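Wrist camera policy beats our overhead one on cloth - does this match anyone else's numbers?

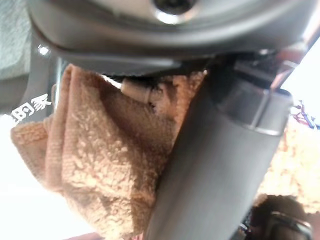

How many demos did you need before the wrist-only policy got decent at towels?
952, after throwing out the ones where I fumbled the grasp.

gbepari
That was my reply to Rajitha in the Pirnora thread, copied over so it doesn't get lost. Same network both times, only the camera changed, 30 test grasps each. Wrist view won by a fair bit and I was really chuffed!

trillora_tom
Nice, but 30 grasps is thin. Did you crumple the towel the same way each time?

gbepari
No, I just dropped it from the same height and took what I got. Tried 2 towels, both terry.

Rajitha Paul
I don't buy the camera explanation yet. Your overhead demos were the first ones you ever recorded, weren't they? You'd got better at driving the arm by the time you did the wrist set, so the policy had a better teacher.

gbepari
Hmm. Yes, overhead was all done in February. I could redo a chunk of it now I suppose (groan).

fondton_lad
Do it! We saw the gap shrink a lot once one person recorded both sets back to back. Still there though - folds are just easier close up.

trillora_tom
Disagree on that last bit, ours lost the edge of the cloth constantly with wrist only. Depends on your lens.

Rajitha Paul
Post the failures as well please, not only the rate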